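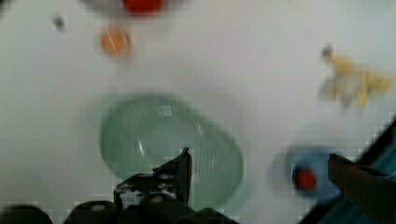
Papers > Laboratory Planning > Section 4

4. Equipment Selection and Budget

4.1 Scope of the purchase

The plan covers one tabletop manipulation cell at the Irkesitz site, to be used for pick-and-place trials with small household objects and toys. The arm and its controller were already owned and are excluded from the totals. What remained to be bought or replaced was the gripper fingers, the wrist camera and its cabling, lighting, the work surface, and a stock of objects. Installation labor was charged to the department and does not appear in the budget either.

We separated items into those that limit the data and those that only limit throughput. The distinction matters because the two groups fail differently. A slow tool changer costs hours, which can be scheduled. A camera that cannot resolve an object while the arm is moving costs trials, and the loss is often found only at the labeling stage.

4.2 Wrist camera

The wrist camera was the first candidate for replacement. Figure 2 gives a typical view during motion. The larger shapes remain easy to separate from the white table: the translucent green bowl near the center, the orange ball, and the blue object with its red spot beside the right finger. The yellow object at upper right is harder. Its outline is irregular and its paler parts fade into the table, and the small gray item near the upper left is little more than a smudge. Faint blocky compression is also present on the bare surface.

Figure 2. Wrist camera view of the work surface, with the gripper at the lower center and a second finger entering from the right.

Two separate faults are involved, and they have different prices. Compression is set by the video link and can be reduced by a better capture card or a higher bit rate. Motion blur depends on exposure time and arm speed. A camera with a global shutter would remove the skew caused by row-by-row readout, but it does not shorten the exposure, and a plan that pays for the shutter while leaving the lights unchanged should expect little improvement in blur. We therefore priced the camera and the lighting as one line.

Quotations were requested from Steline and Laxdal. Both offered a module that fits the existing wrist bracket. The Steline unit was cheaper, but its cable exits on the side facing the arm housing and would have required a new bracket. The Laxdal unit was selected. Its lead time was 11 weeks, the longest of any item in the plan, and this fixed the order in which everything else was bought.

4.3 Lighting and work surface

Lighting was specified after the camera, using the shortest exposure at which the darker objects could still be labeled. Diffuse panels were preferred to spot lamps on account of the clear and tinted containers in the object set. Glare on a curved wall moves as the wrist moves, and in early labeling it was sometimes marked as an edge.

The white surface was kept. A mid-gray mat costs 355 in local currency, installed, and would give better contrast for pale objects, but it would also break comparison with trials already recorded. The mat remains in the plan as a deferred item — it can be added without any change to the rest of the cell.

4.4 Fingers, objects, and spares

Fingers are treated as consumables. Each set is replaced on a fixed schedule, with 2 spare sets held on site. Bolts are bought with the fingers and discarded with them. Wotura supplies the current pattern and will hold its unit price for orders placed before the end of July.

The object stock is the smallest line in the budget and the one most often left out of such plans. Bowls crack, and soft toys change shape with handling. A substitute of a slightly different tint or size is a new object as far as the records are concerned. We recommend buying duplicates at the outset, from the same batch where the seller can confirm it, and storing them unused.

4.5 Contingency

Contingency was set at 13 percent of the purchase total, excluding the deferred mat. Most of it is reserved for the camera line. If the new module does not fit the wrist bracket as quoted, the funds cover a machined adapter and one repeat of the hand-eye calibration. They do not cover a second camera, and a failed unit would stop recording until the vendor replaced it. Section 5 gives the payment schedule by quarter.

Contact the Irkesitz library desk | Copyright remains with the authors | Back to top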